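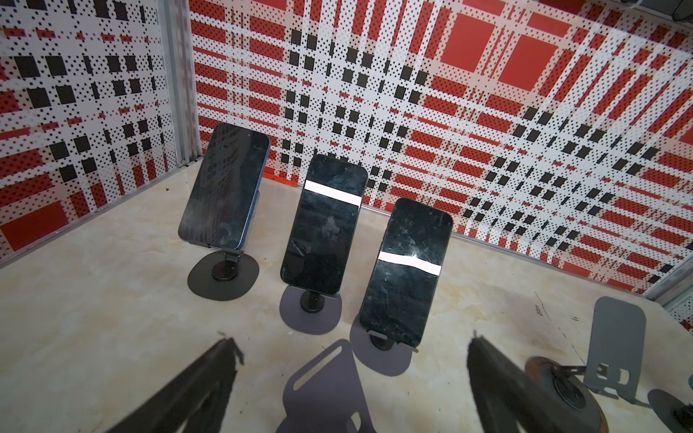

Three smartphones on stands on a marble-patterned tabletop.

Siriwan, the loose-leaf tea and botanical drinks company based in Seltingate, has been granted organic processor status for its blending and packing unit. The certificate was issued on 19/02/2021 and covers 319 square metres of floor space, including the dry store and the weighing room.

The company was set up by Napaporn Nuchit, who began by selling two green tea blends at the Seltingate covered market. It now supplies 195 cafes and farm shops. Kaiwen Deng joined as head of production last August and prepared the application.

Under the terms of the certificate, organic and non-organic leaf must be stored apart and packed on separate shifts. Each batch carries a lot number that can be traced back to the grower. Batches are limited to 200 kilograms, the working capacity of the drum blender supplied by Sturnik.

"The paperwork took longer than the building work," said Deng. "Most of it was cleaning records and supplier declarations."

Five blends will carry the organic mark at first, among them a roasted oolong and a lemongrass infusion sold under the Vadach label. Output of these is expected to reach about 600 kilograms a month. Prices for existing trade customers are unchanged, and the minimum order remains two cases.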